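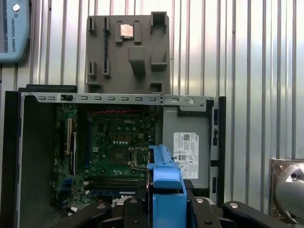 Let nurses break the prototypes

Every infusion pump I have ever worked on was nicer in the design review than it was on the ward. I've been in this line of work long enough to have contributed to a few of the bad ones, so I say this with affection: we are still bringing nurses in too late, and we are missing out on the best part of the job.

What set me off this time was a week in September at a regional hospital, where our little group was watching people use an early version of a pump controller we call Nidus. I had been looking forward to it for months. We had 217 logged interactions by the end, and I could happily bore you with every one of them, but the one I keep telling people about took maybe four seconds. A nurse walked in with a bag of fluid in one hand and a phone wedged under her chin, and she silenced our alarm with her elbow. She didn't look at the screen at all. She knew where the corner was, she bumped it, and she went on talking.

We had spent most of the spring arguing over the color of that button!

I love that moment. I love it more than any usability score I've been handed, because it told us something we would not have thought to ask. The elbow is a real input method. Once you know that, you start seeing elbows everywhere (and knuckles, and the backs of wrists, and once a hip). The button moved to the corner of the housing and got a raised edge, and the screen went back to being a screen.

The usual way of doing things is to hold a formal study close to the end. You rent a simulation room, put a mannequin in the bed, give fifteen or so people a script, and write up how it went. I'm all for these studies. They catch dangerous things, and regulators are right to want them. But by then the tooling has been paid for. The housing is what it is. If you learn about the elbow in that room, you will write a sentence in the training booklet telling people not to use their elbow, and they will go right on doing it at three in the morning with their hands full.

So my argument is simple enough. Bring people in when the thing is still made of foam and tape. Bring them in before the software works. Let them be rude about it.

Haziq Siregar, who ran the mechanical side of an older project of ours called Maltia, was the first person I saw do this properly. He carried foam blocks to the cafeteria at shift change and set them on the table next to his lunch. No consent forms, no clipboard, no patient anywhere near it, just lumps of foam in different shapes and a question: which of these would you want to carry down a hallway? People picked them up, and they had opinions! One respiratory therapist took a bread knife to a corner and handed it back improved. That corner shipped, more or less as she cut it.

I've heard the objections and some of them are fair. The one I hear most is that early feedback is noisy. Show ten people a foam block and you'll get ten answers, half of them about the foam. True. Maltia collected 176 comments in its first month and a good many were about the cafeteria. You do need someone on the team who can listen to a complaint about weight and hear that it's really about the handle. That's a skill, and I think it can be learned faster than people fear, mostly by doing a lot of it.

The second objection is time. Nurses don't have any. I take this one more seriously, and I don't think free sandwiches are the answer. Pay them. Put it in the budget as a line of its own, at a rate that shows you mean it, and go to where they are at the hour when they're free, even if that hour is 7:15 in the morning and you're not at your best. On a two-person project like Maurya, where the whole budget would fit in a shoebox, we still managed to pay for 2 nurses to spend an afternoon a month with us. It was the best money we spent that year by a mile.

And then there's the worry that people will ask for things you can't build. They will. They'll ask for a pump that weighs nothing and never beeps. I find those requests thrilling, to be frank, and I wish more engineers did. "Never beeps" is a design goal you could spend a career on. We got partway there with Hirkalow, our bedside monitor, by having it wait a few seconds before complaining about a loose sensor, long enough for a patient to finish rolling over. The idea came from a night nurse who was tired of waking people up to tell them they were fine. Getting it through the safety review took a lot of patience and a lot of paper, and it was worth every page.

I should say that I'm not against specialists. I like human factors people enormously and I'd hire more of them tomorrow. What bothers me is when the engineers hand the whole business over and wait for a report. Reading that "three participants experienced difficulty with the cassette door" does nothing to you. Watching someone with thirty years on the job fight your cassette door while being polite about it will change how you draw hinges for the rest of your life. Everyone who puts a line into the CAD model should have to stand in the room at least once, firmware folks too, and whoever writes the error messages should probably go twice.

If you're starting on a device this fall, try it with the cheapest thing you have. Carve something, tape a printed screen to it, find out when shift change is, and go.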